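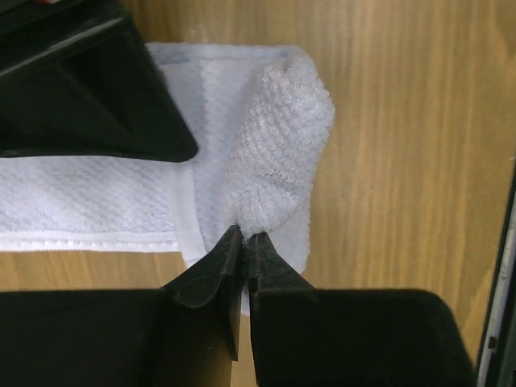
31 May 2024 — rinse residue, hard water side

Stustmont tap again for the whole morning. Softener still bypassed so we're getting the real stuff, scale on the kettle and all. Test load 594 g dry, cotton only, powder dose at the Prikden label amount for hard water. Did not touch the liquid today, that's for Obed when he's back on it.

Question is still the same one. Is the stiffness left-over detergent or is it the water itself drying into the loops? Everyone at the May meeting had an opinion and none of us had a number.

Method, short version so I don't have to hunt for it later: wash, spin, pull the load, soak in 200 mL deionized per swatch, squeeze by hand, read conductivity, then alkalinity on the same extract. Blank is tap water from the same bucket, not from the tap again. I got that wrong last time and the blank drifted. Swatches cut from the corners, hems off. Hems hold suds forever.

Conductivity on the extract came down nicely after the first rinse and then hardly moved after the second. It sits just over the blank. So most of the dissolved stuff is gone by then, or what's left isn't the kind that comes out in a cold soak. Alkalinity did keep falling thuogh. Not sure what to make of that. Repeat before I say anything to the others.

Vinegar in the last rinse — feel is softer, no question, but feel is me pinching cloth. Extract went cloudy on the one swatch I left sitting in the dish. Labeled it and put it on the shelf over the sink, please don't tip it out.

Drying. Line vs dryer matters more than I wanted it to. Same wash, same rinse, the line-dried half came out like cardboard and the tumbled half was fine. Which means all my "stiffness" scores from before are partly a drying score. Annoying. From now on every load gets split, and write on the tag which half.

Microfiber does not go in with the cotton, ever. Picks up lint and then the weights are useless. Own load, no softener, low heat.
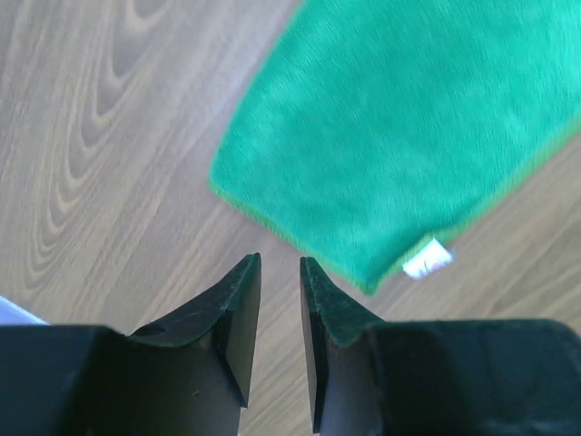

Ashraf reckons the second rinse is wasted water and the spin is doing all the work: get the spin speed up, drop a rinse, and the residue number would come out the same. He wants it run with a slow spin and a fast spin before we buy anything else. Fair. Didn't write down the spin setting this morning, only that it was "normal", so that's on me.

Plan for that:
slow spin, 2 rinses
fast spin, one rinse
weigh wet straight out of the drum, before anything drips

If water carried over predicts the residue then he's right and the rest of this page is mostly a spin experiment. Would also explain the odd load in the D'Amico machine, which never spun properly in the frist place.

Need: more deionized, buffer for the pH probe (the bottle by the window is old), clothespins. Hardness strips nearly out. Wael has the key to the supply cabinet.

Extract dishes rinsed and racked. Probe back in storage solution.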